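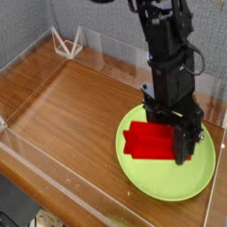
A light green plate on a wooden tabletop.

Where Does Wood Come From?

Look around the room you are in. You will probably find something made of wood. It might be a table, a door, a pencil, a ruler or the floor. All of it was once part of a living tree.

This page explains how a tree makes wood, what the lines in wood are, and how a log gets turned into something you can eat your lunch on.

What is wood?

Wood is the hard part of a tree under the bark. It has two main jobs. It holds the tree up, and it carries water from the roots to the leaves.

If you could look at wood through a microscope, you would see that it is full of tiny tubes. Most of them run up and down the trunk, like a bundle of drinking straws held tightly together. The walls of the tubes are made mostly of a strong material called cellulose. Another material, called lignin, makes the walls stiff. Paper is made from cellulose too. Newspaper still has a lot of lignin in it, and lignin turns yellow in sunlight. That's why a newspaper left by a window changes color.

How does a tree grow wider?

A tree grows taller at the tips of its branches. It grows wider in a different place. Just under the bark is a very thin layer called the cambium. The cambium makes new wood on its inside and new bark on its outside.

This means the newest wood is always near the bark. The oldest wood is in the middle. If someone hammers a nail into a tree trunk, the nail will not move up as the tree gets taller. It stays at the same height, and the tree slowly grows out around it.

What are tree rings?

In places with a warm season and a cold season, trees do not grow at the same speed all year. In spring there is usually plenty of water, and the tree grows fast. It makes wide tubes with thin walls, and this wood looks pale. Later in the summer it slows down and makes narrow tubes with thick walls. This wood looks darker. In winter it stops.

One pale band and one dark band together make one year. When a tree is cut down, you can see the bands as rings on the stump. A stump with 12 rings came from a tree that was 12 years old where it was cut.

Wide rings often mean a good year with lots of rain. Narrow rings can mean a dry year, or that insects ate the leaves, or that a bigger tree nearby was taking all the light. Some kinds of trees live a very long time. There are bristlecone pines and giant sequoias that are more than 2000 years old.

Scientists do not have to cut a tree down to see its rings. They use a hollow drill to take out a piece of wood as thin as a pencil.

Trees in hot, wet places may grow all year long. Their rings can be very hard to see, and some have no clear rings at all.

What is grain?

When a log is sawed lengthwise into boards, you don't see circles anymore. You see the same rings from the side, and they look like lines, stripes or waves. This pattern is called the grain.
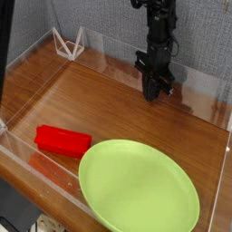

The way the log is cut changes the pattern. If the saw goes straight through the middle of the log, the lines on the board are straight and close together. If the saw goes through nearer to the edge, the lines make tall arches, a bit like a row of pointed hills.

Grain also affects how wood breaks. Wood splits easily along the grain and is hard to snap across it. You can feel this with a thin wooden craft stick. It will split lengthwise without much trouble, but it takes more force to break it in half the other way. People who chop firewood stand the log on its end so that the ax goes in along the grain.

What are knots?

A knot is the place where a branch joined the trunk. As the trunk grew wider, new wood grew around the bottom of the branch. When the board is cut, the branch shows up as a round or oval spot, usually darker than the wood around it. The grain bends around a knot the way water in a stream bends around a rock.

Sometimes the branch was already dead when the trunk grew around it. Then the knot may be loose, and it can fall out and leave a hole.

Hardwood and softwood

Wood is sorted into two groups. Hardwood comes from trees with broad, flat leaves, such as oak, maple, cherry and walnut. Softwood comes from trees with cones, such as pine, fir and spruce.

The names are confusing. Most hardwoods are harder than most softwoods, but not all of them. Balsa is the very light wood used for model airplanes. You can dent it with your fingernail, and it is a hardwood. Yew is a softwood, and it is quite hard.

From log to table

Here is what usually happens.

First the tree is cut down and the branches are taken off. The log goes to a sawmill, where the bark is removed and large saws cut the log into boards.

Next the boards have to dry. Wood from a fresh tree is full of water. As it dries, it shrinks, and it can bend or crack if this happens too fast. Boards are stacked with thin strips of wood between them so that air can move through the pile. Drying outdoors can take many months. A heated room called a kiln does it faster.

After that, the boards go through a planer, which makes them flat and smooth. To make a wide tabletop, a woodworker can glue several boards together edge to edge and squeeze them with clamps until the glue sets.

Then comes sanding. The woodworker starts with rough sandpaper and changes to finer and finer sandpaper.

Last of all, the wood gets a finish. Oil and wax soak in or leave a thin coat. Varnish dries into a hard, clear layer on top. A finish helps keep water and spills out of the wood, and some finishes make it shiny.

Try it: make a grain rubbing

You will need a sheet of thin paper, a crayon with the wrapper peeled off, and a piece of rough, unpainted wood. Ask a grown-up which piece you can use.

Lay the paper on the wood and hold it still. Rub the side of the crayon gently over the paper. The raised parts of the grain will show up as darker lines. Try the end of a board as well as the flat side.

Words to know

Cambium: the thin layer under the bark where new wood and bark are made.

Cellulose: the strong material in the walls of plant cells.

Grain: the pattern of lines in a piece of wood.

Kiln: a heated room used for drying wood.

Knot: the place in a board where a branch used to be.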